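Fleece Returns at Grellavach Are Down, and the Wash Test Is Why 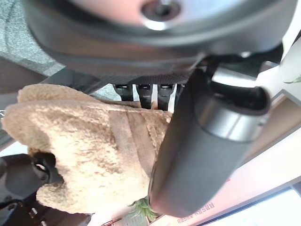 Beige plush with a curly, fleece-like texture.

14 comments | 200 shares

Esther Muriithi has run textile testing at Grellavach for 5 years. Most of that time has gone into pile fabrics, the curly fleece used in throws and soft toys, and into the question of why they shed.

"People blame the fiber," she said. "The fiber is usually fine. The backing is too open, and the loops walk out of it in the wash."

The lab's current method washes each sample at low heat, dries it flat and weighs the lint caught in a filter. Before December the samples were tumble dried. Muriithi dropped that step after comparing 639 results from the two methods.

"Tumbling hid the difference between a good backing and a poor one. Everything shed."

Eglė Rimkutė buys fabric for Plekport and was skeptical of the change. Her suppliers had priced their rolls against the old numbers. "Two of them asked for a retest. One passed," she said. She now asks for the lint weight on every order and rejects rolls without it.

Muriithi's next job is seams. Cut edges lose pile faster than the face of the cloth, and the present method does not measure them separately.

"We bind the edges before washing," she said. "A factory doesn't always do that."

Share | 14 comments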